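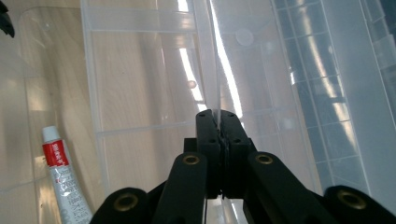
How to Plan a Two-Day Stopover in a Large City You Don't Know

Long flights often come with a layover, and many airlines will let you stretch it into a night or two for little or no extra fare. Two days is enough to get a feel for a big city if you settle a few things before you leave home. The steps below are in the order I do them. Most of the work can be done in one evening.

Step 1. Check the ticket rules first

A stopover and a layover are different things to an airline. On most international tickets, anything over 24 hours counts as a stopover and may be priced differently. Look at the fare rules before you pay. If the booking site has a "multi-city" option, enter each leg separately and compare the total with the plain round trip. Try moving the dates a day in each direction as well.

If you have already bought the ticket, call the airline. Changes made by phone are sometimes allowed when the website says no, but ask for the full cost, including the fare difference, before you agree to anything.

Step 2. Find out whether you can leave the airport

Many countries have a short transit permit for people who are flying on to a third country. The rules usually depend on three things: your passport, the airport you land at, and where you are going next. A round trip from your home country and straight back often does not qualify. Read the page put out by the immigration office of the country itself, and check it again the week before you fly. Print your onward ticket. The officer at the desk may want paper, and airport wireless networks can ask for a local phone number before they let you on.

Step 3. Decide what to do with the big bags

Ask at check-in whether your bags will be tagged through to the final airport. On a stopover of more than a day they usually are not. You then have two choices: take them to the hotel or leave them at a left-luggage counter. Counters charge by the piece and by the day, so two suitcases for two days can cost more than a taxi. Look up the closing time too. I once got back to one at 11 p.m. and found it had shut at ten.

Keep one small bag packed with what you need for two nights. Medicine, chargers and a change of clothes go in that one.

Step 4. Pick a place to stay near a train line

In a large city the name of the district matters less than the nearest station. Open a transit map, find the line that runs from the airport, and look for a hotel within a ten-minute walk of a stop on that line or one change away from it. A cheaper room three changes out will cost you an hour each way.

Things to check before booking:

Does the hotel accept foreign guests? In some countries not all of them are registered to.
Is the front desk open when you land?
Can you leave a bag there after checkout?
Is the station exit you will use an escalator exit or stairs only?

My friend Lizelle Pillay always asks for the address in the local script and saves it as a photo on her phone. I have copied her on this ever since a driver and I spent twenty minutes trying to find a hotel by its English name.

Step 5. Sort out money

Find out how people pay. In some cities nearly everything goes through a phone app, and small shops may not take a foreign card. Set the app up at home, where you can still get the text message from your bank. Carry some cash as a backup. I change enough for one taxi, one meal and a transit card at the airport and take the rest from a bank machine in town, where the rate is normally better.

If a machine offers to bill you in your home currency, say no and choose the local one.

Step 6. Plan by half days

Two days gives you four half days. Give each one a single part of the city and one thing you really want to see there. Leave the rest open. A sample plan for a river city might look like this:

First morning: check in or drop your bag, eat, walk through the old quarter.
First afternoon: one museum or one temple, then the riverfront before dark.
Second morning: a market, as early as you can manage.
Second afternoon: a park or a garden close to your hotel, then collect your bag.

Put the thing you care about most in the first afternoon. If it is closed or rained out, you still have the next day to try again. Many museums close one day a week, and the popular ones may need a reservation with a passport number.

In August, in a hot and humid city, move the walking to before 10 a.m. and after 5 p.m. and spend the middle of the day indoors.

Step 7. Eat where you already are

Crossing a city for a famous restaurant uses up a whole half day. Choose two or three dishes the city is known for, write down their names, and look for them wherever you happen to be. Lunch is often cheaper than dinner for the same food. Food courts on the lower floors of department stores are a good choice on the first night, when you are tired and want to point at something.

Step 8. Work out the trip back to the airport

Work backward from the departure time. For an international flight I want to be in the terminal three hours ahead. Add the train ride, the walk to the station and another half hour. Then check two more things: which terminal you leave from, as it may not be the one you came into, and what time the first and last trains run. For a very early flight, book a car through the hotel desk the evening before.

Common mistakes

Booking two hotels for two nights. Packing up again takes longer than you think.

Relying on a map app that does not work in that country. Download an offline map at home and test it with your phone in airplane mode.

Filling the arrival day. If you land after a night flight, plan a walk and a meal and leave it at that.

Forgetting the date line. Check which date you land before you book the room.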